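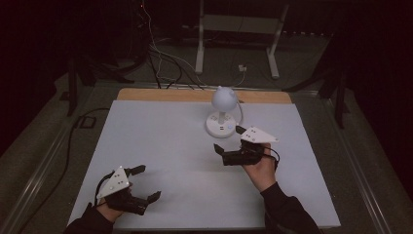 ブレルナッハ・バーム(Brernach Balm)は、蜜蝋と植物油を主体とする固形の油性洗浄料、および同じ製法で作られる夜用保護膏の総称。水をほとんど含まない。名称は最初の製造所があった町ブレルナッハにちなむ。単に「ブレルナッハ」、または「蝋落とし」とも呼ばれる。日中に塗った化粧や日焼け止めを夜に溶かして落とすのが本来の用途で、洗面台よりも居間や寝室の机で使う人が多い。体温で溶かす、なじませる、布で拭う、で済むため水場が要らない。灯りも手元が見える程度で足り、白い丸い台座に耳のような小さな突起が二つ付いたドーム形の笠、といった小型の卓上灯が一つあれば十分とされる。鏡は好みで。かつては洗面所に置く缶入りが主流だったが、現在は瓶、チューブ、棒状のものもある。

概要

常温では淡黄色からやや白っぽい固体。指で押すとへこむ程度の硬さ。肌に載せると体温で軟化し、半透明の油になる。この油が口紅、白粉、日焼け止めなどの油性汚れを溶かし、ぬらした布で拭き取る。いわゆるクレンジングバームの一種に数えられるが、市販のクレンジングバームの多くが界面活性剤を配合して水で乳化させるのに対し、ブレルナッハ・バームは伝統的な処方では界面活性剤を含まない。したがって水だけでは流れない。布が必須。ここが好みの分かれるところで、「重い」「残る」という評は昔からある。

一方、拭き取った後に薄く残る油膜をそのまま夜の保護に使うという考え方があり、乾燥する季節にはむしろこちらを目的に買う人もいる。この用途に寄せて蝋の比率を上げたものを夜用膏と呼び分ける。ただし両者の境界は製造元によってまちまち。同じ缶で両方、という家庭も普通にある。

名称

ブレルナッハはアドベルク(Adberg)の南にある小さな町で、養蜂と蝋燭作りが古くからの生業。蝋燭の端材を溶かし、油でのばして手荒れに塗る習慣があった。これを地元では「手の蝋」と呼んでいたらしい。顔用の洗浄料として売られるようになってから町の名が付いた。アドベルク側では「アドベルク膏」と呼ぶ人も残るが、製品名として使われた例は少ない。

綴りはBrernach。Bernachと書かれた缶も見つかっているが、これは印刷所の誤りで、別製品ではない。収集家の間ではこの誤植缶のほうがやや高い。

歴史

前史

蜜蝋と油を混ぜた膏そのものは古代からある。コールドクリームの祖型とされる処方も蜜蝋、油、水(薔薇水)の組み合わせで、ブレルナッハの「手の蝋」はここから水を抜いたものと考えれば分かりやすい。水がないので腐りにくい反面、のびが悪い。冬はほとんど蝋燭。暖炉のそばに置いて軟らかくしてから使ったという。

成立

現在の形にまとめたのはジークリンデ・シュタインバッハ(Sieglinde Steinbach)とされる。アドベルクの薬局で調剤の手伝いをしていた人物で、舞台化粧を落とすための膏を頼まれたのがきっかけ。当時よく使われていた鉱物油は安くてよく落ちたが、蝋との混ざりが粗く、缶の中で油が浮いた。シュタインバッハは油を二度に分けて加え、蝋が曇りはじめる温度でいったん攪拌を止めるという手順を考えた。いわゆる「二度入れ」。これで肌理が細かくなり、指でも取れる硬さになった。

最初の仕込みの記録は帳面に残っている。缶の数は61。代金の欄が空白のものが多く、半分ほどは配ったのではないかと見られている。町の製造所が動きだしてからの最初の年の出荷は1,033缶で、こちらは帳簿と納品書が一致する。

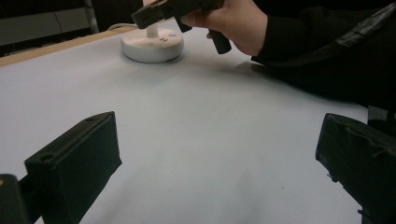

普及期には製造所の数も増えた。とはいえ大半は家の台所に毛が生えたようなもの。品質のばらつきは大きく、蝋の産地も油の種類もそろっていない。缶を開けたら油だけ上に溜まっていた、という苦情の葉書がいくつも残っている。これを受けて、製造所どうしで蝋と油の比率をそろえる申し合わせができた。比率の幅はかなり緩い。申し合わせに加わらなかった製造所も同じ名前で売り続けたので、効果のほどは疑わしい。

プファイファーによる量産

量産に踏み切ったのはプファイファー(Pfeiffer)社。もともと靴墨と床用ワックスの会社で、蝋を溶かす釜と缶の充填機をすでに持っていた。同社は手作業の二度入れを釜の温度管理に置き換え、一釜で3,000缶分を仕込めるようにした。手作業の製造所とは桁が違う。価格も下がった。

同社の缶は緑の地に白い文字。靴墨の缶と型が同じだったため、取り違えの話が多い。顔に靴墨を塗ったという逸話が地方紙に載ったとされるが、当該の記事は確認されていない。後に顔用の缶だけ角を丸くした。

クジクの登場

クジク(Kusik)は後発の製品名。伝統処方に乳化剤を加え、ぬるま湯で流せるようにしたもの。布が要らない。若い使用者には受けたが、古くからの愛用者からは「あれはブレルナッハではない」と言われた。名称をめぐる議論はこの頃が一番激しい。クジクの側は容器の表にブレルナッハの名を出さず、裏の説明文で「ブレルナッハ風」と書くにとどめている。現在はどちらも同じ棚に並ぶのが普通。

成分

基本は三種。蜜蝋、植物油、少量の樹脂または精油。以下、おもなもの。

蜜蝋:硬さを決める。精製していない黄色いものと、脱色した白いものがある。黄色は蜂蜜に似た匂いが残る。白は匂いが弱い。融点は六十度台の前半あたりで、バームにすると油に薄められてずっと低い温度で軟らかくなる。

植物油:アーモンド油、杏仁油、ひまわり油など。オリーブ油を使う製造所もあるが、冷えると固まりが出やすく、色も付く。酸化しやすい油を使うと匂いが早く変わるため、酸化防止にビタミンE(トコフェロール)を加えることが多い。

樹脂:伝統的には針葉樹の樹脂をごく少量。粘りを出し、肌に留まりやすくする。かぶれる人がいるので、今は省くものが多い。

精油:ラベンダー、カモミールなど。無香料のものもある。柑橘の精油の一部は光に当たると肌に刺激となることがあり、夜用としても避けられる傾向。

クジク型ではこれに乳化剤が入る。ポリグリセリン系のものが一般的。蝋の比率は伝統型より低く、缶の中でもやや軟らかい。
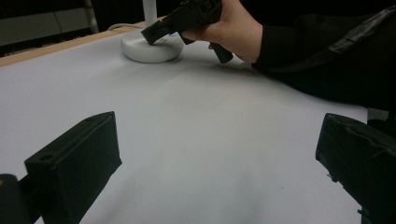

ほかに、蜜蝋を使わない植物性のものがある。代わりにキャンデリラ蝋やカルナウバ蝋を使うが、どちらも蜜蝋より硬く、同じ比率では指で取れない。量を減らすと今度は夏に溶ける。米ぬか蝋を混ぜて調整する例が知られる。名称にブレルナッハを冠してよいかどうかは意見が割れている。町の製造所は「蜜蝋を含むもの」としているが、法的な縛りは特にない。

製法

伝統的な二度入れの流れはおおむね次のとおり。

蝋を湯煎で溶かす。直火は不可。油の半量を温めて加え、透明になるまで混ぜる。火から下ろし、縁が曇りはじめたところで攪拌を止める。しばらく置く。残りの油を人肌くらいで加え、ゆっくり混ぜる。とろみがついたら缶に流す。蓋はすっかり冷めてから。

要は冷まし方。急に冷やすと表面が割れ、遅すぎると粒が出る。この粒は「砂」と呼ばれ、肌に載せれば溶けるので害はないが、見た目が悪いと嫌われる。シアバターなどを加えた処方では砂が特に出やすい。温度が上下する場所に置いた缶でも後から出る。一度すべて溶かして冷まし直せば消えることが多い。

缶の中央がくぼむのは冷えるときの収縮によるもので、不良ではない。量産品は表面に少量を注ぎ足して平らにする。町の製造所ではくぼんだまま出す。これを目印に手作りかどうか見分けるという人もいるが、あてにはならない。

使用法

乾いた手、乾いた顔で使う。水が付いていると油がなじまない。量はさくらんぼの種ほど。手のひらで温め、頬、額、鼻、顎の順に広げる。目もとは最後。こすらず、化粧が浮いてくるのを待つ。ぬるま湯で絞った布を顔に当て、しばらくしてから拭う。布は二枚用意し、一枚目で大半を取り、二枚目で仕上げるのが昔からのやり方。綿のモスリンがよく使われる。タオル地は繊維が立っていて引っかかるという理由で好まれない。

拭った後にもう一度、石鹸や洗顔料で洗うかどうかは人による。皮脂の多い人、にきびのできやすい人は洗うほうが無難とされる。乾燥しやすい人はそのまま寝ることも。枕カバーに油が移る。

夜用膏として使う場合は米粒ほどで足りる。唇、肘、爪のまわりにも。塗りすぎるとべたつくだけで、量を増やしても保護の力がその分増えるわけでもない。

クジク型は塗った後、ぬらした手でなでて白く濁らせてから流す。濁らせる前に大量の湯をかけると落ちにくい。伝統型で同じことをしても濁らず、ただ水をはじく。間違える人が多い。

机での使用

前述のように机で使う習慣があり、そのための小物もいくつか知られる。蓋を裏返して匙置きにした缶、布を掛ける棒、湯を入れておく蓋付きの鉢など。湯は冷めるので、布を先に絞って鉢に入れておき、蓋をしておくほうが実用的という。油が垂れると木の天板に染みが残るため、紙か布を敷くのが作法。白い敷物は汚れが分かりやすく、昔の手引きではこちらが勧められている。
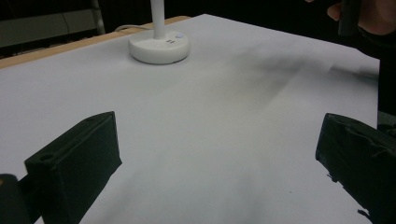
白い天板と卓上灯の下部。丸い台座から細い支柱が立つ。

灯りについては手引きごとに書き方が違う。強い光を正面から当てる、と書くもの。横から、とするもの。拭き残しは横からの光で油が光って見えるため、後者のほうが多い。暗いところで使うと生え際と耳の前に残りやすい。顎の下も。油の付いた指で灯りのスイッチに触らないこと、という注意書きがプファイファー社の古い小冊子にあり、点ける前と消す前に手を拭くよう図入りで示している。

保存

涼しく暗い場所で、開封後は半年から一年ほどが目安。水を含まないため雑菌は増えにくいが、ぬれた指を入れると話は別。へらの使用が勧められる。油の匂いが変わったら使わない。クレヨンや古い揚げ油のような匂い、と説明されることが多い。

夏場、特に七月から先は溶けることがある。溶けても成分が壊れるわけではなく、立てたまま冷やせば固まる。ただし砂が出る。冷蔵庫に入れるのは可だが硬くなって取りにくい。窓辺、暖房のそば、車の中は避ける。

容器は錫めっきの缶からアルミ缶、硝子瓶へ移った。瓶は中身が見えるのはよいが光を通す。遮光のため茶色や青の瓶も使われれる。棒状のものは繰り出し式で、硬めに作らないと折れる。このため蝋が多く、落とす力は缶入りより弱い。携帯用。

注意

蜜蝋、樹脂、精油のいずれもかぶれの原因となりうる。初めて使うときは腕の内側に少量を塗り、一日ほど様子を見ること。蜂に関連した産物、特にプロポリスで反応が出たことのある人は注意。傷やただれのある部位には使わない。目に入ると視界がしばらく曇る。コンタクトレンズは先に外す。油膜が付くと取れにくい。

まつげエクステンションには、接着剤の種類によって油性の洗浄料が使えないものがある。施術した店に確認するのがよい。

治療を目的とした製品ではない。古い広告には、しもやけ、湿疹、そばかすに効くといった文句が並ぶが、根拠は示されていない。そばかすの文句は後の広告では削られた。

油の染みた布は、洗ってから干す。植物油のうち乾きやすいもの(亜麻仁油など)は染みた布が自然に発熱することがあるが、バームに使われる油の多くはその程度が低い。それでも丸めて溜めておくのは勧められない。乾燥機に入れる前によく洗うこと。

類似品との違い

コールドクリーム:水を含む乳化物。塗ると水が蒸発してひんやりする。ブレルナッハ・バームは水がないのでこの感覚がない。拭き取って使う点は共通。

クレンジングオイル:液状。多くは乳化剤入りで水で流す。クジク型に近いが、垂れる。

ワセリン:鉱物由来の半固体。保護の力は強く、安定で匂いも変わりにくい。落とす力もいくらかある。蝋の手触りはない。

軟膏基剤:蜜蝋と油の単純な混合物で、薬を混ぜる土台。組成はよく似ている。シュタインバッハの処方もおそらくここから出たもの。二度入れの有無が違いといえば違い。

評価

舞台関係者の間での評価は古くから高い。厚い化粧がよく緩み、水場のない楽屋で使えたのが大きい。一般の使用者では賛否が割れる。布の洗濯が面倒、という声が常に上位。髪の生え際に付くと落ちにくい、眼鏡が曇るというのも多い。使い心地の評は油の種類でかなり変わり、杏仁油のものは軽く、オリーブ油のものは重いとされる。

アドベルクの郷土館には缶の収蔵品が約1,000点ある。誤植缶、プファイファーの角缶と丸缶、蓋の裏に使用法を刷ったものなど。展示されているのはその一部で、日曜は午後のみ開館。シュタインバッハの帳面は複製が出ている。現物は紙が油を吸って透けており、めくれない頁がある。

脚注的事項

「二度入れ」の語は後年のもので、帳面では単に「後の油」と書かれている。

プファイファーの小冊子は版が複数あり、灯りの図が載るのは後の版のみ。初版は文章だけ。

クジクの語源は不明。人名とする説、地名とする説がある。製造元は説明を出していない。

蝋と油の比率は伝統型で一対三から一対五くらいまで幅がある。夜用膏はこれより硬い。季節で変える製造所もあり、冬缶と夏缶は蓋の刻印で区別すろ。刻印のない缶は通年用。

関連項目

蜜蝋
コールドクリーム
クレンジング
軟膏
アドベルク
プファイファー
クジク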